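Cleaning FAQ

I clean houses in Plimville and the near side of Sustcombe, and I get the same emails over and over (I don't mind, I like mail!), so this page is where I've put the answers. If yours isn't on it, write to me and I'll probably add it.

Do I have to tidy up before you come?

A little, please. I don't need you to clean before the cleaner, which half my clients do anyway, but if the floor of a kid's room is all building blocks then I'm going to spend your money picking up building blocks. Toys in a bin, dishes in the sink or the dishwasher, laundry off the bed if you want the sheets changed. Leave the rest.

How long does a first visit take?

Longer than you think and longer than the next one. A two-bedroom place that gets cleaned now and then is a morning. A place that hasn't had the oven opened since the last tenants is a whole day, and I'll say so when I look at it. After the first visit it settles down and most people go to every other week.

Do you bring your own supplies?

Yes, everything except the vacuum, and I'll bring that too if you ask. I carry a spray bottle of diluted dish soap, white vinegar, baking soda, a stiff brush, a soft brush, a squeegee and a lot of microfiber. I keep colors to rooms so a bathroom cloth never ends up on a kitchen counter, and they all come home with me to be washed.
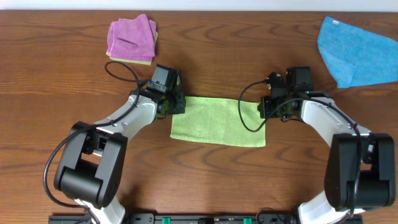

If you'd like me to use your own products, that's fine as long as I can read the label. I won't mix things for you. No bleach with anything, ever, and I don't care what your aunt does.

What about wood furniture?

People worry about this more than anything, and then they spray polish on it every week until it's sticky. For a sealed table I use a barely damp cloth, going with the grain, and then a dry one right behind it. That's it. Vinegar stays away from wood and so does anything with an abrasive in it. If you've got an antique or something waxed, show it to me on the first visit and tell me what it's had on it before.

How do you wash all those cloths?

Warm water, a small amount of plain detergent, no fabric softener, and nothing in the machine with them that sheds. Towels are the worst. I once put a load in with a new bath mat and spent the evening picking blue fluff out of every single one with tweezers, in front of the TV, feeling sorry for myself. I dry them on low or hang them over the bath. New dark ones go in by themselves the first couple of times.

Heat is what kills them, as far as I can tell. The box on one brand I used to buy said 300 washes and the box on another said 400. I've never kept a tally so I couldn't tell you who was right, but the ones that went through a hot dryer got scratchy long before the others did.

Can I just use paper towels?

Sure, it's your house. I like them for grease and for anything the cat did. For everyday wiping I find I go through half a roll and still have streaks, and then I get a cloth out anyway.

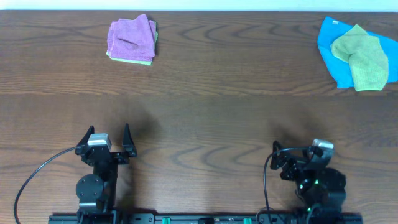 Fouzia Bajwa: I switched over after you cleaned for us in April and the only thing I still buy paper for is bacon. One thing to add to your page, though. Tell people to keep a little basket for the dirty ones next to the washer, or they end up in a damp heap under the sink, and the smell after a weekend is really something. Also, do you have a trick for glass shower doors? Ours go cloudy again in a day or two and I'm about ready to hang a curtain.

Good call on the basket, Fouzia, I've got one myself and should have said so. The shower door gets its own answer:

Why does my shower door keep going cloudy?

Hard water, nine times out of ten. Plimville water is full of minerals and they dry onto the glass. Warm up some white vinegar, spray it on, wait a good fifteen minutes (go do the sink), scrub with the soft brush, rinse well, squeegee. Keep the vinegar off marble or any other natural stone while you're at it. Then the boring bit, which is that whoever showers last has to squeegee the door every day. I know. My own household manages it maybe half the time.

Do you do move-outs?

I do, and I need more notice for those. Inside the fridge, inside the cupboards, the oven, the window tracks, the tops of the door frames. Sadia Rajput comes along with me on the bigger ones and she's faster at ovens than I'll ever be. Please have the power and water still on! I've turned up to two apartments with no hot water and it's miserable for everyone.

Will you do windows?

Inside, yes. Outside, only what I can reach with both feet on the ground. For anything higher I send people to Omerović, who do the storefronts in Sustcombe and have the proper ladders.

Prices and booking

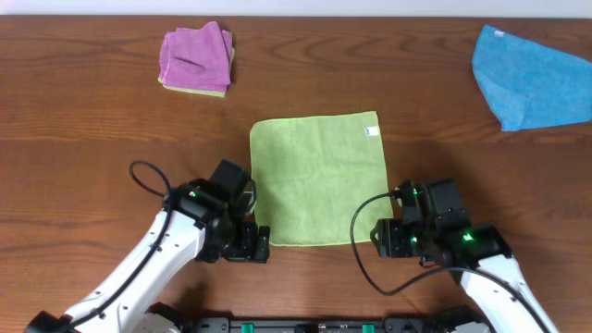
Hina Dogar

I redid my prices in January 2022 and I'm leaving them alone for now. I charge by the visit once I've seen the place, so you won't get a surprise if I'm slow one morning. For a regular cleaning I look at how many bathrooms there are before I look at anything else. A house of roughly 1,000 square feet with one bathroom is a half-day visit for me. Add a second bathroom or two big dogs and it goes up a bit.

Can I cancel?

Yes, let me know the day before and there's no charge. If somebody in the house is sick, tell me even if it's that morning and we'll move it. I'd much prefer that to catching it.

Do I need to be home?

Up to you. Most people leave a key or a door code with me after the first couple of visits. If you work from home, tell me which room you're in and when your calls are, and I'll run the vacuum at the other end of the house.

Are you okay with pets?

Love them. Cats can stay wherever they like. Dogs who think the mop is a toy should be in the yard or behind a gate while I do the floors. Birds I'd like to hear about ahead of time so I leave the sprays in the car.

How do I book?

Email is best, with your street, the number of bathrooms, and whether I can park out front. I answer in the evenings after 6, usually with my dinner next to me.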